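Skarico Project: Progress Report to the Lesteck Fund
Prepared by Kiri Katene, software lead, Bindard
17 Mar 2026

Work in this period

Most of the effort since our last report has gone into the approach planner, the part of the software that decides how the arm comes down towards the work surface. The old planner treated the table as a perfectly flat plane at a fixed height. This was good enough for blocks and boxes but gave trouble with thin items, where a small error in height means the fingers either miss or press on the wood.

The new planner, which we call Henare, fits the table surface again from the wrist camera before each descent. It then slows the arm over the last 20 mm and checks the fit once more at close range. The close-range check is the difficult part. The gripper takes up a large share of the view at that height, and the wood grain is blurred, so there is little for the matching step to work with.
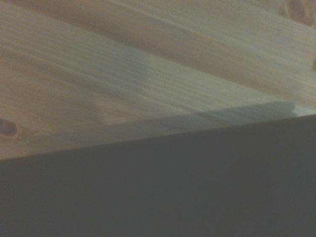 Figure 1. Wrist camera view with the gripper close to the pine surface.

We now mask out the gripper with a fixed outline taken from the arm model. The soft band next to the gripper edge is harder. It moves with the arm and the lighting, and the first version of the matcher took its border for a real feature of the table. We have added a filter that drops edges running parallel to the gripper outline. It also drops some useful grain lines when the two happen to line up -- we have accepted this for now.

Testing

We recorded 900 descents on the pine table and replayed them through both planners. Henare asked for a retry in 8 of them, all at low light levels. The old planner has no retry step, so a direct comparison is not possible on that figure. 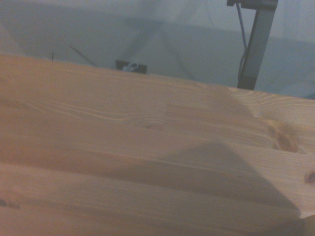

Shadows from the arm itself remain the main open problem at greater heights. A large shadow darkens the wood without hiding the grain, and the surface fit should in principle cope with that. In practice the fit gives too much weight to the shadow border and tilts slightly towards it. Evening out the brightness before the fit helps, but it adds to the cycle time and we have not yet decided whether to keep it.

Tooling

The replay tool can now step through camera and joint data together, and logs can be tagged by hand. The user notes are still in draft.

Changes to plan

Work on moving objects has been put back by 2 weeks so that the shadow work can be finished first. There is no change to the budget. The hand-over of the planner source code stays at the end of March.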